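The Sweep

The apartment on Nekness Street was on the fourth floor, and the woman who let me in kept one hand over her mouth until she had turned the kitchen faucet on. Then she took the hand away and said she thought someone was listening to her.

I told her most people who call me think that. I put my case on the counter and asked her to turn the water off, which she did after a moment.

She had paid online, the flat rate, 300 for up to 4 rooms. The listing was a year old and I had been meaning to raise the price. For that I bring a receiver, a lens finder, a thermal camera, a flashlight and a set of small screwdrivers. The receiver is a Pelo. It is heavy and the battery door is held on with tape, but I know how it behaves, and that counts for more than what it says on the box.

I asked when it started. She said in the spring, after she left her job at Acharya. She had worked in their contracts office. A man who still worked there had repeated something to her in the parking lot of a grocery store, a sentence she had said at home to her sister on the phone. It was only about a dentist bill. She had gone over it many times and could not find any other way he would know.

"Could your sister have told him?" I said.

"She's never met him."

I wrote that down. I write everything down, because it gives people time to add things. She added nothing.

I started in the hallway and worked in. You switch off what you can first: the router, the phones, the television at the wall. Then you walk slowly with the antenna and watch the bars. In an apartment building you are never going to see nothing. You see the neighbors' routers, somebody's doorbell, a baby monitor two floors down. What you want is the signal that gets stronger when you lean toward a lamp.

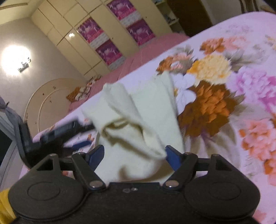 The living room was clean. I took the plates off the outlets and looked behind them with the flashlight. I unscrewed the smoke alarm and found a smoke alarm. She followed me at a distance, standing in each doorway until I left the room and then moving up to the next.

"What do they look like now?" she asked.

I told her they look like whatever you stopped noticing. Phone chargers, clocks, power strips. The ones with a card inside don't send anything at all, so the receiver can walk right past them, and you have to find those by hand. She looked at the clock on the bookcase. I opened it for her. It had a battery and a gear in it.

In the bathroom I found a dead moth in the fan. In the kitchen the refrigerator gave me a buzz on the low end that I have heard from fifty refrigerators.

It was in the bedroom that the bars came up.

They came up a little at the door and a little more by the window, and when I held the antenna low near the baseboard they went to the top and stayed. I didn't say anything. I turned the gain down and did it again. Same place. There was a short burst every 15 seconds, very regular, the kind of thing a device does when it is letting somebody know it is still alive.

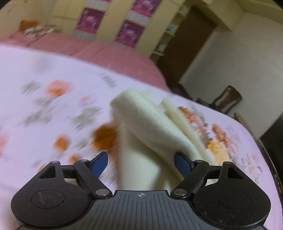 I moved the nightstand out. Behind it was an outlet, and in the outlet was a white adapter with nothing plugged into it. It had a seam along one side where the glue had been redone.

"Is that yours?" I said.

She came in for the first time. She bent down and looked at it without touching it.

"It came with the air purifier," she said. "I gave the purifier away in July. It made a noise."

"Who did you get it from?"

She straightened up. She looked at the wall above the bed, and I could see her going back over it, the way she must have gone over the parking lot.

"It was a leaving gift," she said. "From the office. They all signed the card."

I put on gloves and pulled it out. The bars dropped to the floor. I put the adapter in a metal tin and closed the lid and set the tin on the dresser. On the back, in print so small I had to use the magnifier, it said Drolach and a string of numbers. I knew the name. They sell them in packs of 10.

I told her what I tell everyone, that she should take it to the police with my report, and that she should not mention it to anybody by phone until she had. I told her I would finish the room, and I did. There wasn't another one.

She signed the form at the kitchen counter. She asked me for the date and I told her, and she wrote 26/07/2019 under her signature, pressing hard.

At the door she said, "Packs of ten. How many people have left there this year?"

I said I didn't know. She did, I think. She had gone to the drawer and taken out a list of phone numbers, and she was already putting on her shoes.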